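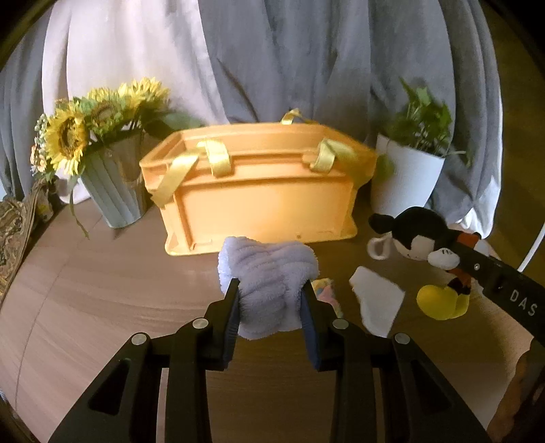

Folded cloth, ribbon-trimmed crate and sunflowers on the table.

Hemville Gift Crates: Frequently Asked Questions
Updated 2/21/23

What can I use for the crate?
Any clean plastic crate with a rim wide enough to take ribbon. The yellow-orange one is a favorite for spring. Wash new crates in warm soapy water and dry them before you decorate.

How is the ribbon attached?
Wrap it over the rim and tie it, or hold it with a dab of glue on the inside. We like loose loops and at least one long tail. Shiny ribbon slips, so pull the knot tight. Allow 20 inches for each piece.

Which cloths go in?
Thick, soft ones. Hand towels and washcloths both work. Pale colors look good against a bright crate. Please wash them once before folding and skip the fabric softener.

How should I fold them?
In half, then in half again, with the folded edge facing up. Fluffy cloths won't lie flat and don't need to. A medium crate holds up to 12.

Do the flowers go inside the crate?
No. Keep them in a vase next to it. Water and towels are a bad mix, and tall stems tip over when the crate is carried.

Can I use something other than sunflowers?
Yes. Svitlana Stelmakh uses daisies in May. Anything with a sturdy stem will do.

Will the crate scratch my table?
It can if it is dragged across the wood. Lift it with both hands, or put felt dots under the corners.

Can I order finished crates?
Yes, for orders of 100 or fewer. Larger orders go through Armindo Correia at the Orkside shop and take longer.

Can I return a crate?
Undecorated crates can come back with a receipt. Once ribbon has been glued on, we can't take them.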